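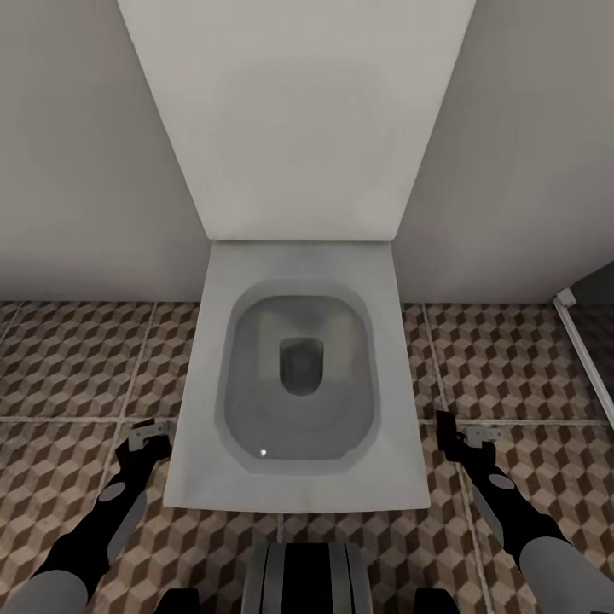
Varier Lab, Domestic Robotics Group

2021-01-21

Simulated bathroom day! We've been comparing two gripper models and two arm controllers in the same little toilet alcove, and I've been looking forward to writing this up all week, so here's a thread.

First, why a bathroom. Kitchens get all the attention and we've done plenty of them (see my December thread on drawers), but a toilet in a narrow alcove is a brilliant test of reach. Walls left and right, a cistern housing behind, and two arms that have to come in from the front without clouting anything.

The arms start either side of the front edge, grippers open. Every run begins from that pose, whichever controller is driving. Took us ages to agree on it and I'm so glad we did, as the old runs all started somewhere different and you couldn't compare a thing.

On to grippers. The silver parallel one is the model we call Laker. Two fingers, open, close, done. The other is Lulis, which has longer fingers with a bit of bend in them. Same task for both: reach in, touch a target point on the rim, back out again.

Laker surprised me. I'd expected the short fingers to be a pain at the back of the bowl, with the wrist getting close to the housing, but it was tidy all the way round. Lulis gets there with more room to spare and then wobbles (in sim, anyway, and I suspect our joint damping is off).

Totals so far: 2,870 runs with Laker, 2,131 with Lulis. The Lulis number is lower as I had to bin a batch where I'd left the fingertip friction at zero. Entirely my fault. It looked like somebody trying to pick up soap.

Controllers next! Pascu is the one Despina Munteanu wrote, and it plans both arms together. The other is our old one, which plans left, then right, and hopes for the best.

With Pascu the arms sort of make way for each other, and it's lovely to watch. The old one is quicker to plan, I'll give it that, but it had 14 elbow bumps against the side walls in the last batch. Pascu had five, all on the right arm. Still hunting for the reason.

Pin-yu Choi asked about the cube-pattern floor tiles. Yes, they make my eyes go funny too! We swap floors to give the camera side a hard time, and this one is the meanest of the lot. Depth estimates near the tiles were noticeably worse than on plain grey. The rim was fine.

Next up: the same runs with a seat and lid added, which means something that moves, which means I get to find out how bad my hinge model is. Can't wait.

If you've tuned damping for long bendy fingers in sim, please reply and tell me what you did. I'll try anything on Lulis at this point.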